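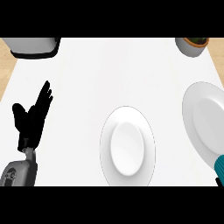 Label rules for hemp and CBD products change in October

Shops that sell hemp-derived CBD oils, creams and gummies in Wuscombe will have to meet new labeling rules starting in October. The rules cover anything sold over the counter in the city, including products made out of state and shipped in. Medical dispensaries are under a separate license and don't need to do anything new.

The main change is the batch number. Every package will need one printed on the outer label, and it has to match a lab report that the customer can ask to see at the counter. A paper copy in a binder is fine. So is a tablet or a printed code that opens the report on a phone. A link to the maker's home page does not count — the link has to go to the report for that batch.

Labels must also give the total CBD in the package and the amount per serving, both in milligrams. Many bottles now show only the total. A bottle marked 500 mg tells a buyer very little if the dropper size isn't listed, and this was the most common complaint the city received during the comment period.

The city has 88 registered sellers on its list. Of those, 47 are gas stations and convenience stores, and most of them carry a few items near the register. If you run one of these stores, check with your supplier now. Jayawardena Wholesale, which stocks many of the smaller shops on the east side, has told its customers that relabeled stock will ship before the deadline. Illon, the skin cream line, has already moved to the new label, so recent orders should be fine as they are. Older jars may not be.

Stock that arrives before October can't be sold under the old label after the rules start. There is no sell-through period. Stores may add a sticker to old packages if it carries all the required information and doesn't cover the ingredients or the expiration date. Handwritten stickers will not be accepted.

Inspectors will give a written warning on the first visit. A store then has 2 weeks to fix the problem or pull the product. After that, fines apply per product line, so a store with six flavors of the same gummy could be fined six times.

We have had several questions about pet products. They are covered if they contain CBD. Hemp seed treats with no CBD are treated as ordinary pet food.

The sticker template and a one-page checklist are at the license counter on Pornatport Street, open until 4:30 p.m. Bring your seller registration number if you want staff to look over a sample label while you are there.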